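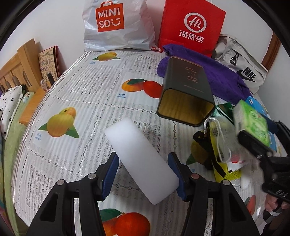 The Hedis daybed, one summer in

I've wanted a proper bed in the small back room for as long as we've lived in this flat, and I finally have one, and I love it. I'm going to try to be fair about the Hedis all the same, as I read a lot of daybed reviews in the spring and most of them seemed to have been written the afternoon the boxes came. Ours has been slept on, sat on, used as a desk, a sewing table and a place to dump shopping, and in August it had my sister-in-law on it for the best part of a fortnight.

If you don't know the type, it's a single bed with a back and two arms, so it passes for a sofa, and there's a second layer of slats folded up inside the base. Pull the front out and you have a double. Push it back and you have your floor again. Underneath are two drawers that run on wheels and come right out.

Why this one

I had it down to the Hedis and the Navarrete, which is the one that turns up in every small-flat article. The Navarrete is lovely to look at, with thin metal legs and a curved back, and if I only wanted somewhere to read I'd have bought it. But there's no storage under it, and when you pull it out the new half sits lower than the old half. The shop had one made up and I lay across the join for long enough that a man came over to see if I was all right. I could feel the step straight away, right under the hip.

The Hedis comes out level. You lift the front rail a touch as you pull, the slats slide between each other like fingers, and it all ends up at one height. I did it one-handed in the shop with my bag still on my shoulder and I was sold there and then!

Getting it in and putting it together

Three flights, no lift. The boxes are long and flat and the heaviest of them is a brute, so please get help. Arlo Halvorsen from downstairs took the bottom end and I took the top, and we had to stand it upright to get it round the second landing.

The instructions are drawings only. They're good drawings, mostly, but the page with the centre rail is shown from underneath and the page after it is shown from above, and I fitted the rail back to front and had to undo an hour's work. So if you're at that page now: the side with the row of small holes faces the wall. Leave all the bolts finger-tight until the back is on, too. The booklet does tell you this, in a tiny picture of a hand, but it tells you after you've done most of them up.

I started after lunch and had it finished in time for a late tea. Two people who'd read ahead would be a lot quicker. The Allen key in the bag is the usual soft little thing and I'd swap it for a decent one if you've got one in a drawer.

Sleeping on it

As a single it's excellent, better than my own bed on some nights. The slats have a bit of give and they sit in rubber cups, so there's none of the knocking you get when wood rests on wood. I'm a fidget and it doesn't creak. I did go round tightening everything after the first month and one bolt on the left arm had worked loose, so put that in your diary.

As a double you need to think about mattresses, and this was where I spent more than I'd planned. The bed is made for two thin single mattresses which live one on top of the other when it's closed. Hedis sell their own, but I went for the Kakance foam ones after Keisha Strickland let me sleep on hers for a night. They're firm without being mean. Stacked up they make a good high seat, and side by side they make a double with a gap down the middle that you will find in your sleep if there are two of you.

The cure for the gap is a topper. Likance do one that straps on at the corners and it cost me £59, and it's the best money I spent on the whole room. Once it's on, you'd have to go looking for the join. It rolls up and goes into one of the drawers, only just, with a knee on it.

My sister-in-law has a bad back and opinions about other people's spare beds. She slept on it as a double the whole time and the only thing she asked for was another pillow. I'm counting that as a rave.

Sitting on it

Slightly less good. The seat is deep, as it has to be, and the back is a long way behind you, so with nothing there you either perch or lie down. I tried ordinary cushions and they slid into the gap and vanished. What works is big square ones, the sort you'd put on a floor, with a second row of softer ones in front. Sofia Raptis ran me up a pair of long bolsters out of an old curtain and they're perfect, and I've been asked where I bought them more than once.

The arms are flat on top and wide enough for a mug. I know you shouldn't. I do.

What to put over the top

A daybed is out in the open all day in a way that a bedroom bed isn't, and it gets everything: bags, coats, the cat, half a sewing project. I tried a heavy throw first and it looked wonderful for as long as it took somebody to sit down on it. A fitted cover was neater but a real nuisance when you want to pull the bed out at eleven at night with a guest standing there holding a toothbrush.

Now I use a light flat cover with a busy pattern, and I'd urge anyone with a pale room to be brave about this. Plain linen shows every crease and every hair. A good loud print hides the lot, and it cheers me up when I walk past the door. Buy one that goes through the wash at home and dries overnight on the rack. Size matters as well: if it reaches the floor at the front you'll trap it in the drawers every single time, so stop it a hand's width short.

The drawers

Deep, smooth, properly useful. One has the topper and the spare bedding in it, the other has winter jumpers. They aren't fixed to the bed at all, they simply roll in underneath, so you can wheel one to the wardrobe and fill it there, and I do wish I'd had that in my last place. The wheels are hard plastic and fine on our boards. Trinity Lindqvist has the same bed on carpet and says hers need a good yank, and that she's stopped using the one nearer the wall.

They have no lids, and dust gets in. I lay an old pillowcase over the top of the jumpers.

Things I'd change

The finish marks easily. There's a grey scuff on the front rail from the hoover and I've only been able to get most of it off. I also wish the front had a handle of some kind, as you have to hook your fingers under the rail to pull it, and anyone with sore hands is going to struggle. My neighbour Birdie Van Dusen, who came up to try it with a view to getting one for her grandson's visits, couldn't shift it on her own and bought a folding bed instead, and I think she was right to.

It also needs more room in front than you'd guess from the photos on the website. Measure it fully open, then add enough to walk past. In our room the door clears the corner by the width of my thumb. That was luck.

Care and guarantee

Wipe it with a damp cloth and dry it after. The guarantee on the frame is 5 years and you have to register for it, with the number printed on a sticker inside the back rail, so copy that down before the back goes on and you can't read it. The slats are covered too, though the rubber cups aren't. I had one cup split on arrival, wrote to Hedis, and a bag of spares came in the post with no fuss at all.

Would I buy it again

Yes, and I'd order the topper on the same day. If you live alone and have a spare room already, you can do better for the money with an ordinary double. For a room that has to be three things before supper I haven't met anything I like more, and I've now lain on an embarrassing number of them.

I've had a couple of messages asking about the height with the mattresses stacked. It comes to just below my knee and I'm not tall. I'll measure it with a tape the next time it's clear and add it to the comments.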